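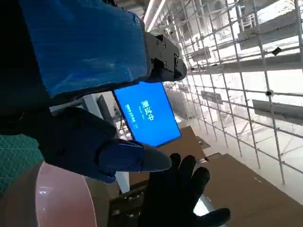
Blue screen under the bracket, reading 测试中 (testing in progress).

Jul 10, 2018

Bedtime lockout on the Plukwood tablet app, second round with families. Notes mostly for me and Evie Hebden, who has the diary sheets.

Set the lockout to start with a 13 minute warning this time. In June we gave 7 and the parents said the kids treated it as a signal to start something new. The warning is a gray bar along the top, no sound. The lock itself fades the picture out and leaves the clock showing.

Pulled the logs for the Hurnton group this morning. 648 sessions after the cleanup. I threw out anything under a minute and the two tablets that never synced. Dawber's export still writes midnight as the day before, so fix that before comparing weekday and weekend use.

Things seen so far:

Autoplay off makes a bigger difference than the warning bar. Kids with it off mostly quit between videos and never reach the lock.

Several parents typed the override code within the first few nights and then kept using it. One wrote on her sheet that it was easier than the argument. We need to record overrides as their own event and stop lumping them in with "session extended."

Older kids worked out that changing the time zone moves the lock. Reported to Flukach, no answer yet.
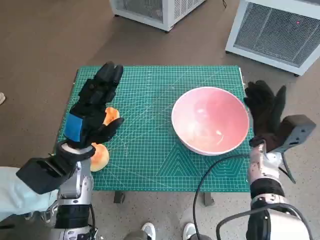
The diary sheets are harder to use than I hoped. Half the parents write down when the tablet was put away and the other half write down when the child fell asleep. Evie wants to split that into two boxes. I agree, but then the old sheets don't line up with the new ones and we lose the June comparison. Leaning toward splitting it anyway.

Next: reprint the sheets, 100 copies. Add a line asking who set the bedtime, parent or child. Ask Flukach again about the time zone setting. Rerun the autoplay numbers with the override sessions taken out and see if the gap holds.

Spare charger is in the second drawer.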